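Open Day at the Drevier Household Robotics Laboratory

Posted by Narayanan Sundaram
Wednesday, January 24, 2018

Members of our regional automation society were invited last week to attend an open day at the Drevier laboratory, which has spent the past two years on the handling of clothing by machine. I attended on the society's behalf and offer the following account for those who could not be present.

The program began with a short address by Irena Żak, who directs the garment group. She explained that factories have handled rigid parts by machine for decades, while cloth remains a difficult material. It has no fixed shape, it hides its own edges, and it moves when touched. Her group has set itself a modest goal: a machine that can take a garment from a pile, find the waistband or collar, and lay the garment flat. Folding is to follow in November.

Visitors were then divided into parties of 11 and taken through the stations. The first concerned data. Drevier does not program each movement by hand. People perform the task with hand-held grippers, and the recordings are used to train the machine. The group holds more than 3,000 such recordings and considers this a small number. Ms. Żak stated that ordinary homes are preferred to the laboratory bench, as the bedding, the furniture and the daylight differ from one to the next.
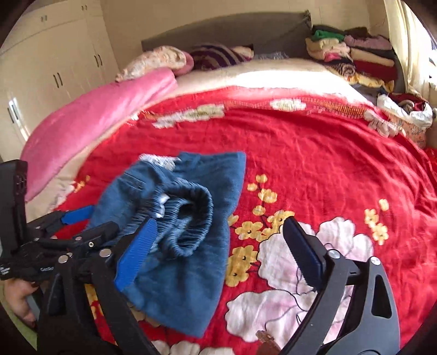 Why does a waistband receive so much attention in this work?

The waistband gives the machine a fixed point of reference. Once it has been found and held at two places, the position of the rest of the garment can be estimated, and the legs or skirt can be drawn out from there.

The second station was the live demonstration, conducted by Gil-soo Do. A two-armed machine was given a cotton skirt and allowed 60 seconds to spread it on a table. The first attempt was successful. In the second, the left arm took hold of a pocket and the skirt was turned over. Mr. Do let the attempt run to its end, and I thought this to his credit.

The final station was devoted to finger pads. Dronitz supplies the present design, and a softer compound is under study. Questions from the floor dealt mostly with wear. We were informed that a pad is replaced after 100 hours of use.

The society thanks Drevier for its hospitality. A second visit will be requested when the folding work is ready to be shown.

Comments (3)

Karthikeyan Mathew
Thank you for this report. Was anything said about knitwear? Our own trials with sweaters have gone poorly.

Narayanan Sundaram
Knitwear was mentioned only briefly. I understand that it has been put off until next year.

Ionuț Cozma
I was in the afternoon party, and the skirt was spread correctly both times. I would have liked to spend longer at the pad station.

Recent Posts
Notes from the Thampi Packaging Seminar
A Morning at the Clomska Sorting Hall
Membership Renewal: Information for Current Members

Contact the author | Copyright 2018 Narayanan Sundaram | Back to top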